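Do I need to decant a young red, or is it all for show?

Posted by Tirell in Wine and Cellar, November

Hi all. I've been given a case of red by my father-in-law, who buys it from a small estate called Trirkwood, and he is very firm that every bottle must be decanted for at least 2 hours before anybody goes near it. He does this with everything, including the stuff from the petrol station. I opened the first one last weekend without telling him, poured a glass straight out and thought it was a bit tight and grippy, sort of like stewed tea on the gums, but there was nice dark fruit hiding behind it. By the time we got to the bottom of the bottle it was lovely, and then of course it was gone.

So my query is whether the decanting really does anything or whether I'd just had three glasses by then and was feeling generous. The wine is only a few years old, mostly Cabernet with a bit of something else, and there's no gunk in the bottom that I could see. I don't own a decanter. I've looked at them and the pretty ones are silly money – I saw one for 300 and it looked like a swan having a bad day. Could I use a jug? Would pulling the cork early do the same job? And does temperature come into it, as our kitchen is very warm in the evenings once the oven's been on?

I've got people round soon and the father-in-law is one of them, so I'd like to get it right, or at least look as if I have.

Thanks in advance!

Mokgethi
Joined the site a while back, mostly lurks in Cellar

Short version: yes, use a jug, and no, pulling the cork early does next to nothing. Think how small the bit of wine in the neck is compared with all the rest sitting underneath it. You could leave it standing open all afternoon and hardly notice a change. What makes the difference is pouring it out, with a good splash, so the whole lot meets the air.

Longer version. There are two separate reasons people decant and they get muddled up all the time. With old wine you do it to leave the sediment behind, and you go slowly and gently with a light under the neck, and then you drink it fairly soon because an old wine can fade on you. With young wine you do it for air, and you can be as rough as you like. Yours is the second kind. I have poured young Cabernet from one jug to another and back again over the sink and it came out far friendlier. My wife calls it the car wash.

On whether it was just the third glass talking, try this. Open two bottles of the same thing, jug one of them a couple of hours ahead and open the other as you sit down. Get someone else to pour so you don't know which is which. I did this with my brother and I was sure I'd pick it straight away. I got it right, but it was a lot closer than I'd been telling people for years! The jugged one smelled more open and the tannin seemed less dry. With a lighter red I couldn't tell them apart at all and I wouldn't bother.

The temperature matters more than the jug, if you ask me. A kitchen with the oven going can easily be at 26 degrees, and at that sort of heat a big red tastes of alcohol and jam and not much else. I like mine at 18 or a touch under. Put the jug in the fridge for a short while before people arrive, or stand it in the coolest room you've got. If it goes a bit too cold, no harm done, it soon warms up in the glass, and you can hold the bowl in your hands to hurry it along. It's much harder going the other way once everyone's sat down.

One more thing, rinse the jug really well with plain hot water first and have a sniff of it. Ours had been used for gravy and I'll say no more than that.

Udik

just use a jug. or a big vase if its clean. i use the glass bit off an old coffee maker, works fine. wouldnt go two hours on anything cheap, it goes flat

Tshepo Mokgethi

No relation to the Mokgethi up the page, before anyone asks (we've had this before).

I agree with nearly all of that, but I'd go a bit easier on the time. Two hours is a guess on your father-in-law's part unless he's tried this particular wine both ways. Pour it into the jug, have a small taste straight away, then another taste every so often while you're cooking. When you like it, it's ready. If that happens sooner than you wanted, tip it back into the bottle through a funnel and push the cork in, and it'll hold perfectly well until dinner. You can do this the other way round too, and serve it from its own bottle so people can see what they're drinking. I much prefer that at the table anyway, jugs get knocked.

Where I'd part company is on those blender tricks you see people doing. Somebody is bound to suggest it. I tried it once and got a pink froth and a wine that tasted tired, so I'd leave that alone.

Also, if you've got a whole case and you think it's tight now, you could put half of it away somewhere dark and cool and forget about it. Lay the bottles down if they've got proper corks. Under the stairs is fine if there's no hot pipe running through. A Cabernet from a decent vintage ought to soften by itself given a few years, and then you'll be back here asking how to deal with the sediment.

Let us know how it goes with the in-laws.
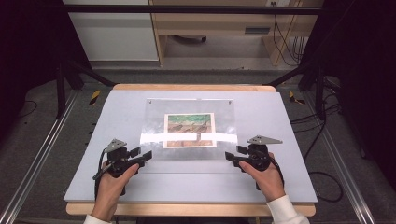 Two black hand-held grippers over the work board, one in each hand.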